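About Derkura

Derkura sorts, folds and stores household clothing and linen. The company was set up in Lorthorpe as a two-person ironing service and moved into textile sorting when customers began asking for help with what to keep and where to put it. The work is now divided between home visits and the sorting room at Chisholm Yard. Ironing is still offered, at Lorthorpe only.

Page last revised December 5, 2019.

What we handle

Everyday garments, underwear, socks, nightwear, scarves, bed linen, towels and table linen. Soft furnishings are accepted if the cover comes off. We do not handle leather, fur, wet items or anything with a battery in it. Garments with fixed wiring, such as heated gilets, are returned unopened.

A typical household order comes to 90 litres of loose clothing before folding. Larger orders are split and booked as separate visits. The sorting room can hold up to 2,000 litres at one time, after which bookings are closed until space is released.

Method

Sorting is by fibre and weight first, by type second and by colour last. Colour sorting looks tidy on the day but does not survive the first wash, and we carry it out only on request. Dark items are checked under a lamp, as navy and black are easily confused indoors.

Small pieces are rolled. Rolling suits socks, tights, thin knitwear and anything with a trim that would crease along a fold line. The piece is laid flat, the ends are turned in and the roll is started from the narrower end. A roll should hold its shape when it is picked up at one point. If it opens, it was started too loosely and is done again. Printed or contrasting ends are left showing where possible, so that a dark piece can be told from its neighbours in a full drawer.

Shirts and blouses are folded to a width of 30 cm. Trousers are folded along the seam and then in three. Jumpers are never hung. Bed linen is folded as a set and stored inside one of its own pillowcases, with the size written on a cotton tag. Fitted sheets are folded in from the corners, and some unevenness is accepted.

Heaps are worked from the top down. Pulling from the side stretches knitwear and brings the rest of the heap with it. Cables, chargers and belts found among clothing are taken out before folding and placed together in an open dish for the customer to go through.

Containers

We supply the Mineck range of storage boxes, made to our own dimensions. The standard box is 40 cm wide and fits most wardrobe shelves. The lid lifts off fully and has no hinge. Mineck boxes are unlined; a washable cotton liner can be ordered separately and should be removed before the box is wiped down.

Customers may use their own drawers, baskets and shelves. In that case we measure before the visit and fold to suit. Woven surfaces should be checked by hand for snags, particularly along a border strip, before fine knitwear is placed against them.

Home visits

A visit takes a morning or an afternoon. We ask for a clear surface at waist height, a power socket for the lamp and access to the wardrobe or cupboard concerned. Items should be clean. We do not wash on site. Dust masks are available for visits involving long-stored textiles and may be requested when booking.

Nothing is thrown away by us. Pieces the customer no longer wants are bagged, labelled and left in the hall. Repairs are listed on a slip, with the position of the fault, and can be sent to the mending bench at Chisholm Yard. Turnaround at the bench depends on the fault and is given in writing.

Prices are reviewed each April. The current list is sent with the booking form and applies to Lorthorpe and the surrounding villages. Travel outside that area is charged by the mile.
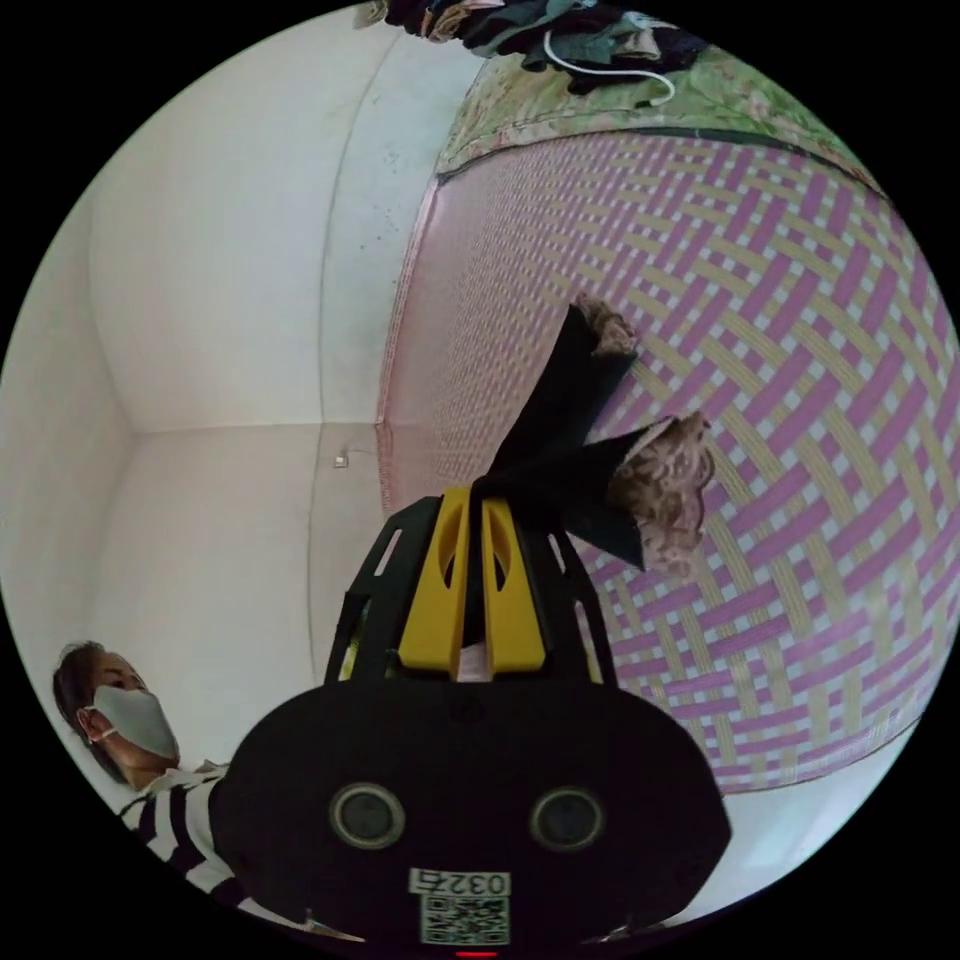 Dark fabric pieces, handled singly.
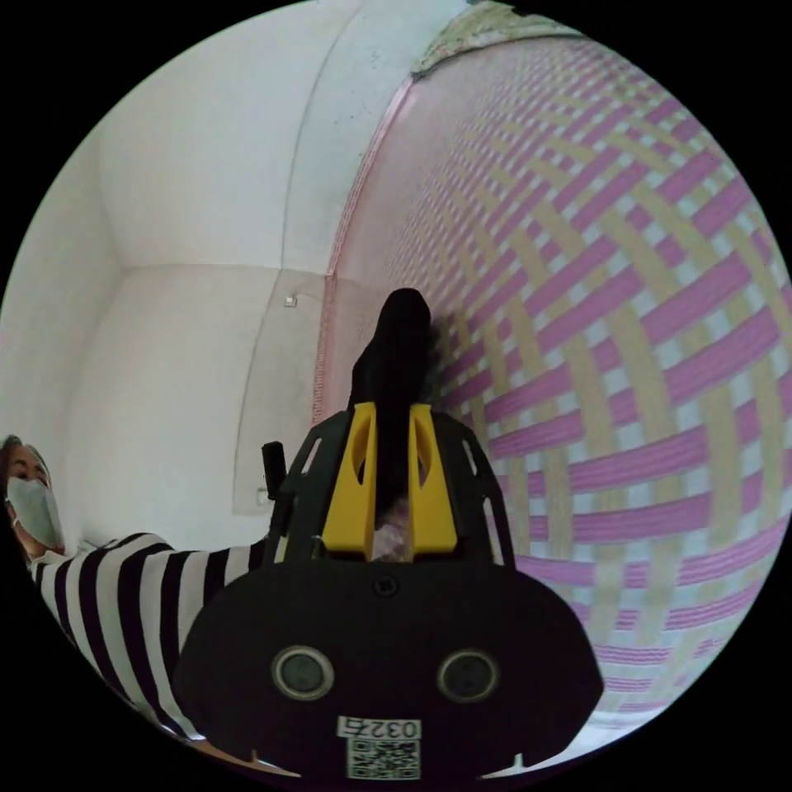

Comments on this page

Lorthorpe customer: We had the airing cupboard done in April and the pillowcase method has held up well, although I gave up on the cotton tags and now write the size on the hem in laundry pen. The rolled socks lasted until the school term started. Could the page say whether the Mineck liners shrink? Mine went through at a fairly high temperature and no longer reaches the corners of the box.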